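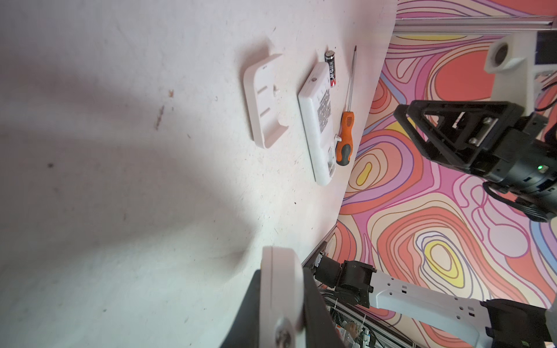 Household Repairs for Beginners
Session 2: Small battery devices
Tutor: Davina Menzies, Molside Evening Classes
Notes typed up by Cameron Gunn

Welcome back! Last time we did plugs and fuses, and everybody went home with a working table lamp. This time we get to open things up, and I think it's the best session of the whole course. So many of the little boxes in a house — thermostats, door chimes, smoke alarms, remote controls — come apart in much the same way, and once you've had the cover off one you'll want to have a go at all the others.

What to bring
One small battery device from home that has stopped working or is behaving oddly. Nothing that plugs into the wall, please. A spare battery of the right size. Your own screwdriver if you like the feel of it; there are plenty in the Yule Room cupboard if not.

Setting out your bench
Put the cover, the device, the battery and the screwdriver side by side with a bit of space between them. It sounds fussy but it makes a huge difference when you come to put things back. A pale worktop is lovely for this, stains and all, as a dropped screw shows up straight away. Screws go in a jar lid, never in your pocket (Cameron has stories).

Getting the cover off
Look before you push. Plastic covers are held by screws, by clips, or by both, and people break clips by pulling when there was a screw left in. Check under stickers and inside the battery space. Slots and notches in the moulding are worth a good look too: they often tell you where the two halves meet and which way one slides over the other. If it needs a lot of force, stop and look again.

Reading the label
Do this before anything else comes out. The print is tiny, so use the magnifier or take a photo on your phone and zoom in. You're after three things:
Battery type and how many
Model number, for finding the instructions
Any "replace by" date, mainly on smoke alarms

On smoke alarms: we change batteries and wipe the dust off the outside, and that is all we do. We never open the sealed part. If it's past its date it gets replaced.

The battery
Take out the old one and look at both ends. White or greenish crust means it has leaked. Put gloves on, and dab the contacts with a cotton bud and a drop of vinegar, then wipe with a damp bud and let everything dry fully. Test the battery on the meter. A fresh AA alkaline should read a little over 1.5 volts. Rechargeable ones read lower even when full, so don't throw those out by mistake! Match the plus and minus signs when the new one goes in.

Screwdrivers
The tip should fill the slot or cross with no wobble. Press down firmly and turn slowly. A long thin shaft is a joy for deep holes, and a rubbery handle helps if your grip isn't what it was. Going back in, turn the screw the wrong way first until you feel a little click, then tighten. That click is the thread catching, and it saves the plastic every time.

For next time
Try one more device at home and jot down how the cover came off. Session 3 is dripping taps, in the Drisness Road building, room 6, 7 pm start. Bring an old towel. Parking at Virkness Street fills up early, so leave yourself a few minutes.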